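Penry 한국어 의류 수선 용어집 데이터 카드

버전 5
최종 수정: 9월 18일 수요일
관리: 심말순(용어 및 표기), Nadiia Kovalchuk(파일 구조, 변환 스크립트)

개요

Penry는 의류 수선 및 봉제 현장에서 쓰이는 한국어 용어를 표준형, 현장형, 영어 대응어로 정리한 병렬 용어집이다. 표제어는 900개 이상이며, 각 표제어에 현장형이 하나 이상 연결되어 있다. 현장형에는 일본어계 차용어(시보리, 오바로크, 나나인치, 큐큐 등)가 다수 포함된다. 순화 대상 여부는 판단하지 않으며, 실제 사용형을 표준형과 연결하는 데 목적을 둔다.

용도는 수선 접수 문서의 정규화, 검색어 확장, 번역 메모리 보조이다. 발음 사전이나 어원 사전으로 쓰기에는 정보가 부족하다.

파일 구성

terms.tsv: 표제어 본표. UTF-8, BOM 없음, 줄바꿈 LF.
variants.tsv: 현장형과 철자 변이. term_id로 본표와 연결된다.
examples.tsv: 용례 문장. 표제어에 따라 용례가 없을 수 있다.
domains.tsv: 분야 코드 12개와 한국어 명칭.
CHANGES: 버전별 변경 내역.

세 표의 첫 줄은 열 이름이다. 필드 안의 탭은 공백 하나로 치환했고, 따옴표는 이스케이프하지 않았다. 스프레드시트로 열 때 term_id가 숫자로 변환되면 앞자리 0이 사라지므로 해당 열을 텍스트로 지정해야 한다.

본표의 열

term_id: 다섯 자리 문자열. 삭제된 번호는 재사용하지 않는다.
ko_std: 표준형. 띄어쓰기는 붙여 쓰기를 기본으로 한다(예: 밑단수선).
pos: 품사. 명사는 N, 동사는 V, 구 단위는 P.
domain: 분야 코드. 값이 둘이면 세미콜론으로 구분한다.
en: 영어 대응어. 확정하지 못한 경우 빈칸.
note: 비고. 자유 기술.

예시 행

00217 / 휘갑치기 / N / SEAM / overcasting / 현장형 오바로크와 범위가 완전히 일치하지 않음
00341 / 고무뜨기 / N / KNIT / ribbing / 현장형 시보리
00508 / 단을 내다 / V / HEM / let down a hem / 바지, 치마 공통

예시의 빗금은 가독성을 위한 것으로, 실제 파일의 구분자는 탭이다.

수집 방법

초기 목록은 수선 접수 프로그램 Tedotmont의 메모 필드에서 추출한 단어 빈도표를 바탕으로 작성했다. 고객 이름, 전화번호, 금액이 들어 있는 행은 추출 전에 제거했다. 이후 심말순이 표제어를 선정하고 표준형을 부여했다. 용례 문장은 접수 메모를 그대로 옮기지 않고 새로 작성했다.
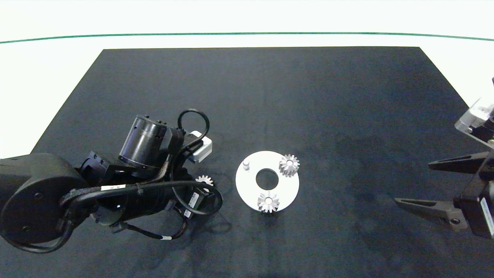 그림 1. 흰 작업대와 검은색 계열 매트.

현장형의 수록 기준은 서로 다른 출처 2곳 이상에서 확인된 형태이다. 출처가 한 곳뿐인 형태는 variants.tsv의 status 열에 pending으로 표시했다. 검색어 확장에 사용할 때는 pending을 제외할 것을 권장한다. 소리는 같고 표기만 다른 형태(오바로크, 오바록, 오버로크)는 각각 별도 행으로 두고 group 열에 같은 값을 넣었다.

표기 원칙

외래어는 국어의 외래어 표기법에 따른 형태를 ko_std에 우선 배치한다. 다만 표기법에 맞춘 형태가 출처에서 한 번도 나타나지 않으면 순우리말 또는 한자어 대응어를 표준형으로 삼는다. 치수 단위는 센티미터를 기본으로 하고, 허리 치수처럼 인치가 관행인 항목은 note에 적는다. 실의 굵기는 번수 표기를 그대로 유지하며 다른 단위로 환산하지 않는다.

동음이의어는 표제어를 분리한다. '단'은 옷단과 단추의 준말로 모두 나타나므로 서로 다른 term_id를 갖는다. '기장'은 총길이와 소매길이 사이에서 혼용되는 사례가 있어, 앞말이 없으면 총길이로 처리했다.

검수

용어와 영어 대응어는 작성자와 다른 사람이 한 차례 검토했다. 의견이 갈린 항목은 note에 '이견'으로 표시하고 두 대응어를 모두 남겼다. 형식 검사는 tools/check.py로 수행하며, 다음 조건을 확인한다.

- term_id 중복 없음
- variants.tsv의 모든 term_id가 본표에 존재
- domain 값이 domains.tsv에 정의되어 있음
- 행 앞뒤 공백 없음
- 한글 문자열이 NFC로 정규화되어 있음

macOS에서 편집한 파일은 자모가 분리되어 마지막 검사에 실패하는 경우가 있다. 이때는 tools/nfc.py를 먼저 실행한다.

알려진 한계

남성복 바지와 셔츠 관련 항목의 비중이 높다. 한복, 가죽, 모피 용어는 일부만 수록되어 있으며 분야별 균형을 맞추지 않았다. 지역에 따른 현장형 차이는 기록하지 않았다. 영어 대응어는 미국식 용법을 우선했고, 영국식 용법은 note에만 있다. '누비다'와 '퀼팅'의 하위 항목은 경계가 분명하지 않아 다음 버전에서 통합 여부를 다시 검토한다.

변환

용어집 편집기 Tiltora에서 사용하려면 tools/to_tiltora.py로 terms.tsv와 variants.tsv를 합친 파일을 만든다. group 값은 변환 과정에서 유실된다. Prodach 형식은 3월 배포본부터 지원을 중단했으며, 기존 변환 스크립트는 legacy 폴더에 남아 있으나 유지보수하지 않는다.

변경 내역(버전 5)

- '이세'의 표준형을 '여유분'에서 '오그림'으로 변경
- 지퍼 관련 현장형의 group 값 오류 수정
- examples.tsv에서 중복 문장 삭제
- 분야 코드 BTN과 FAST를 FAST로 통합

이용 조건

CC BY 4.0. 인용 시 용어집 이름과 버전을 함께 표기한다. 오류 보고에는 term_id와 열 이름을 적고, 현장형 추가 요청에는 확인한 출처를 첨부한다.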